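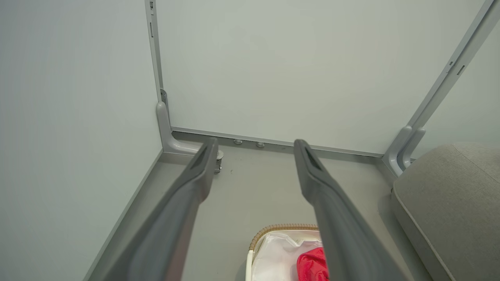
Un lecteur de la première notice demandait s'il fallait régler les pieds avant ou après la pose de la traverse basse. La réponse est : après. Un pied réglé trop tôt bouge dès que l'on serre la traverse, et tout est à refaire.

4.3 Mise à niveau du caisson Tirex

Cette section concerne les caissons à parois gris clair et montants métalliques livrés par Clerkside. Pour les modèles Dudov, voir la section 6. Prévoir un niveau à bulle, une clé plate et un chiffon sec.

1. Vider le caisson et essuyer le fond, surtout dans les angles.

2. Présenter la traverse le long de la base de la paroi du fond. Elle doit porter sur toute sa longueur. Engager les fixations à la main, sans serrer.

3. Contrôler que les montants sont bien plaqués dans les angles. Les fentes des montants restent libres - elles servent plus tard aux supports de tablette (section 4.5).

4. Serrer les fixations de la traverse par passes successives, en alternant d'un côté à l'autre.

5. Poser le niveau sur le fond, parallèlement à la traverse, puis dans le sens de la profondeur.

6. Tourner le pied de réglage du côté le plus bas. Un tour complet correspond à 2 mm. Reprendre la mesure après chaque tour.

7. Resserrer l'équerre d'angle en dernier.

Remarque : un écart de 2 mm entre l'avant et l'arrière est admis si le caisson reçoit uniquement des tablettes fixes. Avec un tiroir Shukla, aucun écart n'est admis.

Attention : ne pas dévisser un pied au-delà du repère gravé. Le filetage n'a plus assez de prise et le caisson peut basculer au chargement.

Attention : ne pas nettoyer les parois avec un produit abrasif. Les rayures ne sont pas couvertes par la garantie.

Si le caisson reste bancal après deux réglages, desserrer la traverse et reprendre à l'étape 2. Le défaut vient le plus souvent d'un montant mal plaqué - plus rarement du sol.

Pièce de rechange : pied de réglage, réf. 61. Notice révisée le 28 sept. 2023.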